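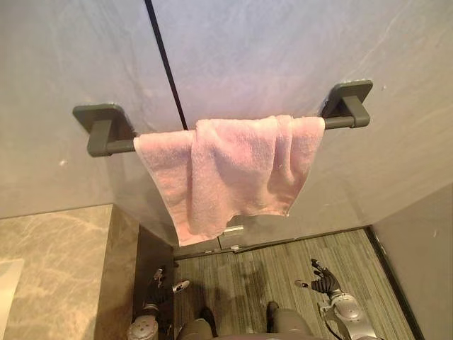

Search list archives Go
Friday, by Kanchan Nishad

Re: [oddclaims] The Lillow broadcasts again

Chiharu Tsuji wrote:

> I finally got through all 121 pages of the Janjua manuscript.
> He says the Lillow radio mast went silent for 21 minutes one
> night in March, and that everyone in town forgot the same word.
> He won't print the word. Has anyone seen the Gotia logs he
> keeps citing?

I've seen them. They are a photocopy of a photocopy, with a coffee ring on page 2 that Janjua's second edition treats as a diagram.

The gap in the log is real enough. So is the note beside it, which says "fuse" in very clear handwriting. Janjua spends a whole chapter on what "fuse" might stand for and decides it's an acronym. I'll give him credit for getting all four letters to mean something, though the E is a stretch.
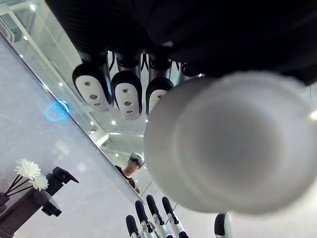
White-padded fingertips, seen from below

As for the forgotten word, he interviewed his neighbors and asked each one whether they'd forgotten any words lately. They all said yes. I would have too.

What bothers me more is footnote 348, where he quotes the Ciko newsletter as backing him up. I used to edit the Ciko newsletter. We ran his letter under "Readers Write," next to a recipe for plum jam, and the jam got more replies.

If you still want the logs I can scan them, coffee ring and all. Please don't forward them to the man himself. He already thinks I'm in on it, and he's started cc'ing my sister.

Kanchan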